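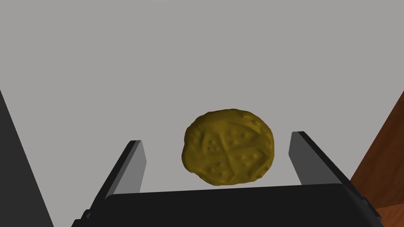 Mustard yellow, round and ridged, with clusters of small dimples.

Review: Tarero Scholastic Latin Cards (boxed set)

Posted Nov 2, 2024 by Kheri Rweyemamu

I bought this set with my own money after two years of reading Aquinas with a translation open next to me and peeking at it far too often. My Latin came from a classical course, which meant plenty of Caesar and very little on quidditas. The Tarero set is meant to fill that gap.

The box holds 600 cards. The front of each has a single word and a short phrase using it. The back has the English, the grammar, and a line on how the schoolmen used the word when that differs from the classical sense. "Ratio" gets three cards, and I could have used a fourth. "Species" gets two, one for logic and one for knowledge, and they are the best in the box. I had been mixing those up for a long time.

The phrases are mostly made up by the editor, Tülin Toprak, and are kept simple. Some people will want real quotations. I went back and forth on this. A made-up phrase is easier to learn from, but it doesn't get you used to how a real article moves from objection to reply, and the little connecting words are where I still get lost. There are only a few cards for those. "Dicendum quod" is covered. "Unde" and "quodammodo" are there too, with thin notes.

The slant is Thomist. Yayra Owusu, who reads Scotus in our Latin group, borrowed the box for a week and was annoyed by the card for "formalitas," which gives his use of it half a line. "Haecceitas" gets a full card, but she thought the definition was closer to what his critics say he meant. I can't judge that. If Scotus or Ockham is your main interest, borrow a set before you buy one.

The card stock is good and the print is large enough to read on the bus. Vowel lengths aren't marked, so it won't help with pronunciation. The dividers are flimsy and two of mine tore in the first month. I found two typos: a wrong gender on card 400 and a missing line on the back of "suppositum." I wrote to Tarero and got a polite reply saying both would be fixed in the next printing, due in December.

The other set I looked at was Sirnow's, which has 3000 words, but only as a download you print and cut yourself. It is a general church Latin list with a lot of liturgical and legal terms. It's fine if you want to read everything. I wanted to read the Summa.

I've been through the whole Tarero box twice, at twenty cards a day. I still keep the translation on the desk, but I can usually get through the body of an article before I reach for it.

Four out of five. I'd give the last point for sturdier dividers and more of the small words.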